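Notebook, December
Bench 2, Stevitz two-arm kit on loan from Tosberg

Week two with the demo unit. Writing this down before the call with Enikő Nyitrai at Tosberg so I don't get talked around again. She is good at her job and I came off the last call half convinced we needed the extended support plan.

What they're offering: two arms, base mounts, grippers, table, and the Ozoliņš software that does the recording and playback. Support is a separate line on the quote. So is "onboarding," which as far as I can tell is someone on a video call while we read the manual.

Setup. Brochure says you can be up and running before lunch. Marcela and I started at 9 and had both arms answering at a quarter to four. Most of that went on the license server. The mechanical side was fine, I'll give them that. The mounts went in without a fight and the screws supplied were the right length, which was not the case with the Esumell unit last spring.

Calibration. The routine finishes and reports a pass every single time. I don't trust it. I nudged the left arm's home position on purpose by a couple of degrees, reran it, still a pass. Either it corrects silently or it isn't checking what the manual says it checks. Ask Enikő which, and ask for it in writing.

Pick and place. The claim in the sales sheet is "reliable handling of everyday small items," with no number attached and no list of items. We did 67 attempts over two afternoons, mixed small stuff, and 16 failed. A failure is a drop, a miss, or the arm stopping and asking for help. Their own demo video has no failures in it and a lot of cuts. Four of ours came one after another straight after a restart, so there may be a warmup effect. Or we may be finding excuses for them. Marcela wants to throw those out. I say they stay in, a customer doesn't get to throw them out. 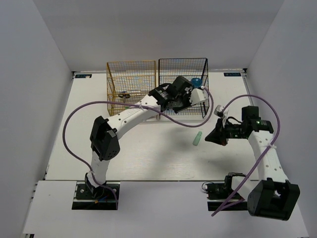

Cable routing is my biggest complaint on the hardware side. A unit at this price should have the runs inside the arm or at least in a proper guide. What we have is the purple cable tied on along the outside of each arm, and on the left one it swings out in a wide loop before it comes back over the forearm. Fine at demo speed. I would not leave it going overnight next to wire mesh baskets, where there is plenty for a loop to snag on. Asked Tosberg about a cable guide and got told it's "on the roadmap." Marcela thinks we could print clips ourselves in an hour. Probably true, but then we're the ones fixing it.

Noise: okay. You can talk over it.

Software: playback is decent. Export is slow and the file names are useless. Lost around half an hour hunting for a run that had been saved under the previous session.

For the call:
- calibration pass/fail criteria, in writing
- what items their handling claim was tested on
- price without the onboarding line
- who pays if a cable goes during the loan
- can we keep the unit through the end of January

Marcela is for buying if they come down on price. I'm not there yet. I want another round with cold starts logged separately, and the bad home position test repeated on the right arm.

Spare gripper pads still haven't arrived.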